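Plonstead, 26 May 2021

Caught her between deliveries, back door of the shop, kettle on. She has run the record stall in Plonstead market for years and moved indoors in December. Rent is 90 a week. "Cheaper than my old van," she says.

So why records, still? "People want to hold something. They come in for one and stay an hour." Most of the stock is second hand, 2000 or so sleeves when she started and no list of any of it. "I know where it all is. Dont ask me to write it down."
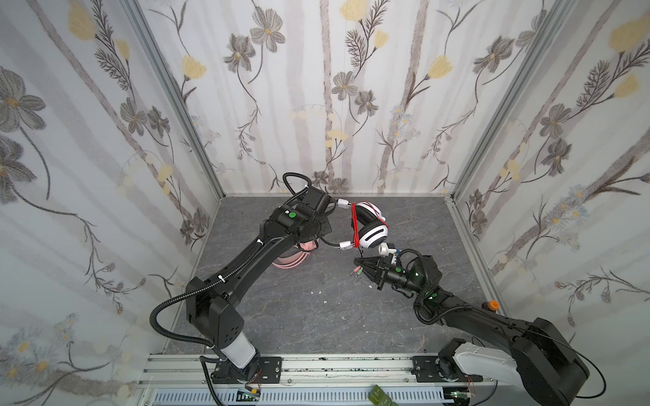 Lockdown was hard. No browsing, no chat, just parcels. She sold through Aketti for a bit, hated the fees, stopped. "You'd post a thing off and never hear if they liked it."

Saturdays are better now. Kids mostly, buying with thier own money, which she loves. Anything she won't sell? A folk single on Drevum, scratched, plays fine. "Someone offered me 50. No chance."

Then the van turned up and she had to go.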